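Haltusico Storage and Removals: Customer Newsletter
March 3, 2018

Changes to part-load bookings on the Mulness route
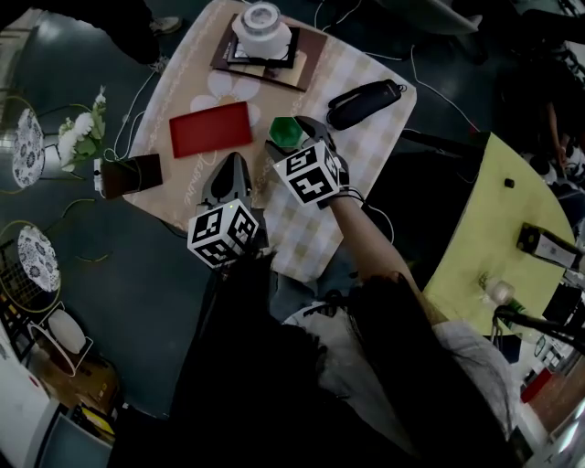 From this month, part loads between our Jedeo depot and Mulness are charged by measured volume and no longer by the number of rooms. The old method gave poor results for small households, where a single room might hold anything from a bed and a chair to the contents of a workshop. The new minimum charge covers 26 cubic feet. Small and flat items should be grouped before the survey: boards of similar size can be stacked flat, as with the square ones on the table, and measured as one item. A cup or a jar does not need its own line on the inventory and should be entered under the carton it will travel in. Tablecloths and other linen may be used as wrapping, but are not accepted as the only protection for glass.

Cartons are supplied flat in packs of 12. Please tape the base along the centre seam and once across each end. Cartons with open tops cannot be stacked in the vehicle and will be charged at the full height of the space they occupy.

The inventory form has been revised. Form 594 replaces the earlier sheet and has a separate column for items that must stay upright. Copies of the old sheet will be accepted until the end of November, provided that the volume is written in by hand.

Customers with goods in store at the Baek Road unit should note that access is now by the side gate. The loading bay at the front is reserved for vehicles over 3.5 tonnes. Collection still requires two working days' notice, and the storage reference must be quoted. References issued before the change of system have three digits (for example 793) and remain valid.

Part-load dates are confirmed once the vehicle is three-quarters full.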